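Laundry Folding, Start to Finish

Notes and photos by Cayetano Cifuentes

June was mostly shirts. I wash everything dark in one load and everything light in another, then fold it all the same afternoon so it doesn't sit in the basket. I pulled 2 loads for this page and left out the towels, which are on the Stesar shelf page with the bedding.

Cotton T-shirts are the easiest to fold well, as long as they start flat. Spread the body first, then bring the sleeves out. Small creases can be smoothed by hand – the deep ones need an iron. I fold the sides to the middle, turn the sleeves back over, and bring the hem up in 2 turns. The stack fits a Nieto drawer with the folds facing up.

Gallery

Click any picture for the larger size. New ones go at the bottom.

Black T-shirt, short sleeves, spread out on the white table before folding.

Dark shirts get their own stack in the drawer. Sweaters and the heavier Hindau pieces will go on the next page, along with a few notes on hanging versus folding.

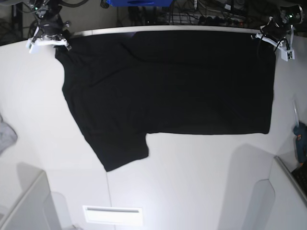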